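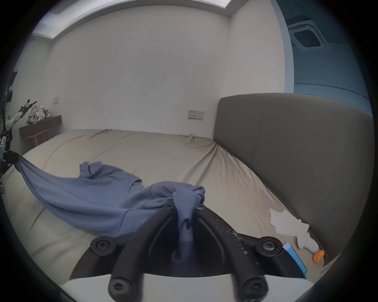 Laundry and linens, bedroom part. Progress to Aug 2, 2000

To: Tirnus household fund
From: Gornari house project

Short one this time, fuller numbers with the next claim. Bedroom work is under way at the Thakur Street house. Clothes get folded on the big bed, best flat surface we have. Beige fitted sheet stays on for now. It wrinkles badly and we keep smoothing it, a tighter one is on the list.
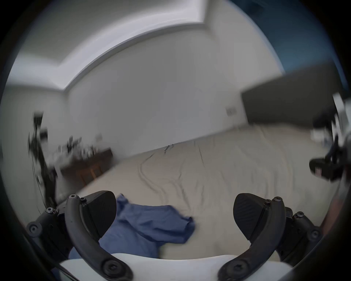 Blue item on the bed, not yet folded.

Folding method: agreed at last. Knits and shirts the same way, flat first, sleeves in, then the bottom up. Two people per shift is plenty. Target was 70 pieces sorted by end of month, we are at around 40. Slow start, the Prodedine bins came late and one lid doesnt fit.

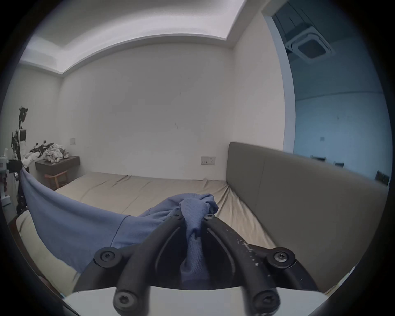

Blue garment stretched across the bed; white and grey clothing on the wall shelf.

Shelf is next. The pile goes down to the bed, gets sorted by color, and goes back up folded. Want this done before we touch the closet. Need labels, nobody has ordred them yet, please approve with the small purchases. 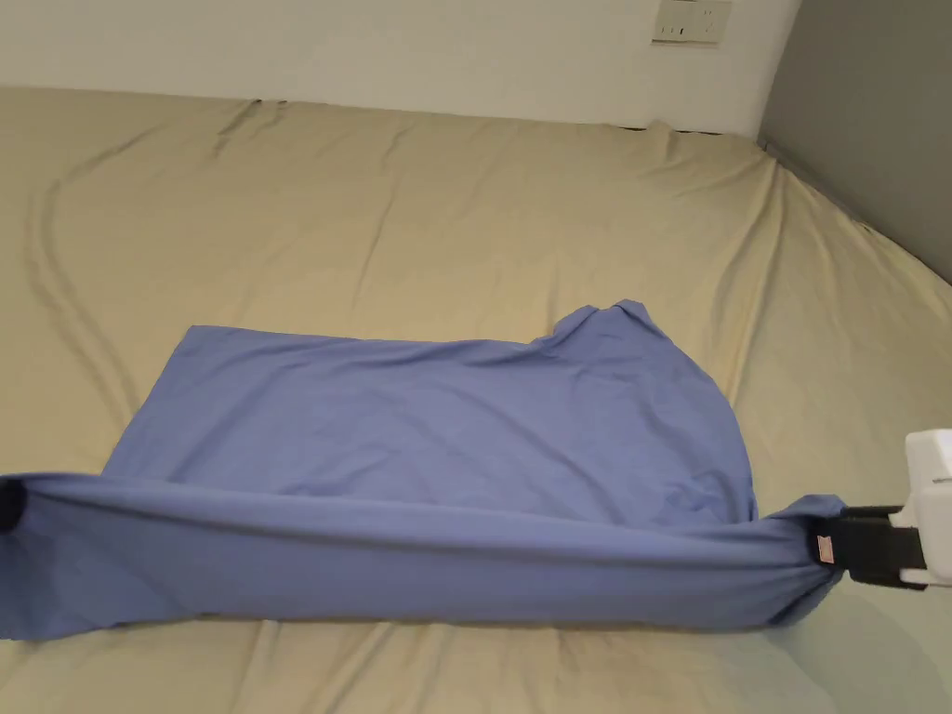

Spending and next steps

Under budget so far. Bins paid, sheet not bought. Remaining for August: finish the shelf, start on towels, write the folding steps on one page for the door. Receipts to follow by mail.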